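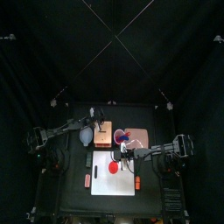 Home Projects Reports Grants Contact

Lellen Repair and Reuse: second progress report to the Ullard Fund

4 min read

Thank you, first of all, for your patience while we gathered everything together. We had hoped to send this in June, as the grant letter asks, but the last batch of test results came back a little later than we'd planned and it seemed a pity to write to you with half the figures missing. I have tried to follow the headings you gave us, though I'm afraid I wander a bit under one or two of them.

What the grant is for

You will remember that the money pays for us to collect unwanted computer monitors from offices and colleges in and near Lellen, check them over, mend the ones worth mending, and pass them on to households that are managing with a laptop and nothing else. Our target for the year was 300 screens tested. We also promised to write a plain guide to choosing a second-hand monitor, and to try out a lending scheme at our Riis branch.

Where we have got to

We have tested 283 screens so far, so the target is well within reach and I expect we'll pass it before the next report is due. The early months were slow. We had one decent bench and one colour meter between us, and each screen was left running for a full afternoon before anybody signed it off. We have since bought a second meter out of the equipment line, and it has made a great difference to the pace of the work (and to tempers, if I may say so).

Most of the faults are very ordinary ones. Power boards are the commonest by a long way, usually with a swollen capacitor or two, and these are cheap and rather satisfying to put right. Backlights come next. We have stopped trying to replace backlights on the older panels, as the parts now cost more than the screen would fetch, and those go to the recycler with their stands and cables taken off first. Stands turn out to be precious things! A surprising number of offices give us perfectly good monitors with no stand at all, and we now keep a shelf of spares sorted by the mounting holes.

Dead pixels caused a fair amount of discussion. We settled on a rule that a screen with one or two near the edge may go out, clearly labelled, and a screen with any near the middle is kept for our own use or stripped for parts. I think the rule is a fair one, although we have had to explain it more than once at the counter.

The lending scheme at Riis

We put 16 monitors into the lending pool, all of them 24-inch, with an HDMI cable and a printed sheet for each. The loan period was going to be a month. Borrowers asked for longer almost at once, mainly people on short courses that ran past the end of the loan, so we moved to a full term and that seems to suit everyone better. Two came back with scratched screens and we have written those off. All the others that have been returned were in good order and went straight out again.

The one real difficulty has been carrying them. A boxed monitor is an awkward thing on a bus, and we had not thought about it nearly enough when we wrote the bid. We now lend a padded bag along with each screen, made up by Flirno from offcuts at a very kind price.

The buying guide

The guide is drafted and stands at 18 pages, a good deal longer than the leaflet we described to you. The section on panel types grew and grew. We have tried to keep to what a person can check for themselves in a shop or a stranger's hallway: whether the picture fades when you look from the side, whether the corners glow on a black background, whether the sockets match the computer at home. Contrast figures and response times get half a page between them, and even that may be trimmed. We'd be very glad of your comments on the draft before it goes to the printer.

Money

Spending is a little under budget overall. Parts have cost less than we allowed for and van hire has cost more — two of the college collections needed a second trip. We would like your permission to move the unspent part of the parts line across to transport for the rest of the year. The full table is in the attached spreadsheet, and the receipts are filed here at Lellen whenever you would like to see them.

Next steps

Over the coming months we plan to finish the testing, print the guide, and add some larger screens to the pool at Riis, where several borrowers have asked for them. We also need to find a drier place for the spare panels before winter. If you can let us know about the transport money by the end of next month, we can book the van for the autumn collections in good time.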